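How to Run a Practice Timed Essay at Home (Without Tears)

I've been tutoring middle schoolers in writing for a while now, and the question I get most from parents is some version of "my kid writes fine at home, so why does the test score look like that?" Usually it's the clock. A kid who has never planned, written and checked an essay in one sitting is learning two things at once on test day, and that's a lot to ask of a seventh grader!

So let's do a practice run. You need one prompt, two short reading passages, some scratch paper, a timer and a kid who has had a snack.

Step 1. Pick a prompt that comes with passages

Most state writing tests now ask students to read something first and then write about it. A bare prompt like "describe your favorite season" won't help much. I use the Ulwood packets (the blue ones, not the older set with the tiny print), but two short articles that disagree with each other work fine. Aim for 900 words of reading total. My July group got a set that ran to 2361 words and half of them never made it to the writing part. My mistake, and they let me know it.

Step 2. Set up the table

Clear off more space than you think you need. Passages on the left, scratch paper on the right, keyboard or notebook in the middle -- flip that for lefties. Phones go in another room. Yours too, sorry.

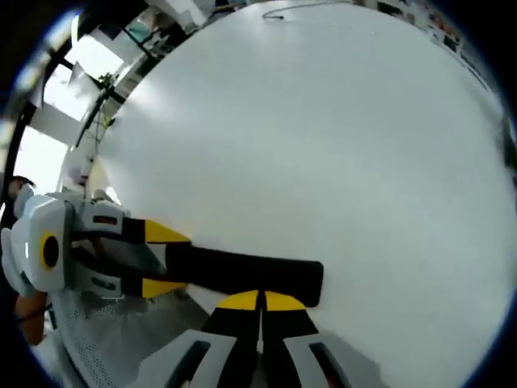
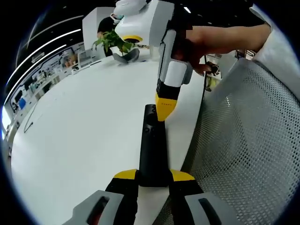
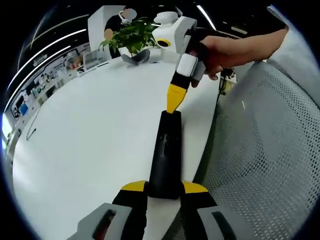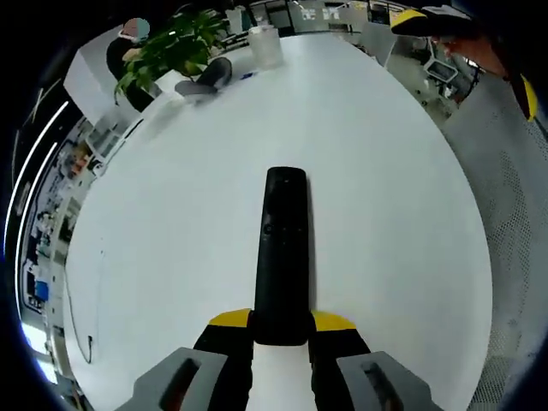

Step 3. Read with a pencil

Have your student read the prompt first, then the passages, then the prompt again. While reading, they underline anything that could be used as evidence and put a letter next to it: F for "for," A for "against." It looks silly and it saves so much hunting later. If the real test is on a computer, they can jot the paragraph number and the letter on scratch paper instead.

Step 4. Plan before typing

This is the part they will try to skip. Noémie Doucette, who taught me pretty much everything I know about teaching essays, makes her students draw four boxes: claim, reason one, reason two, and "what would someone say back?" Each box gets a few words and no full sentences. If a box stays empty after a couple of minutes, the claim is probably too big or they picked the side they don't have evidence for. Switching sides at this point is completely fine, by the way. The scorer doesn't care which side they're on.

Step 5. Write for 50 minutes

Start the timer and leave the room if you can stand it. No spelling help, no peeking over shoulders. If they get stuck on the introduction, tell them ahead of time to leave a few blank lines and start with reason one. Lots of my kids write the opening last and it comes out better (and shorter, thank goodness).

Step 6. Take a break, then check

Give it 20 minutes and some fresh air. Then have them read the essay out loud, slowly, with a finger under the words. They'll catch missing words and run-ons on their own. After that, three things to look for:

- Does every body paragraph mention something from a passage?
- Did they say which passage it came from?
- Does the last paragraph answer the prompt?

Step 7. Score one thing only

Please don't mark up the whole page in red. Choose one row of your state's rubric, score that, and put the essay away. Next time, pick a different row. I keep ours in a folder with the date on the front so we can pull out the first one when somebody gets discouraged.

One practice run every couple of weeks is plenty. If your student needs extra time or a quiet room on the real test, practice with those same conditions at home, and ask the school early how to get them set up.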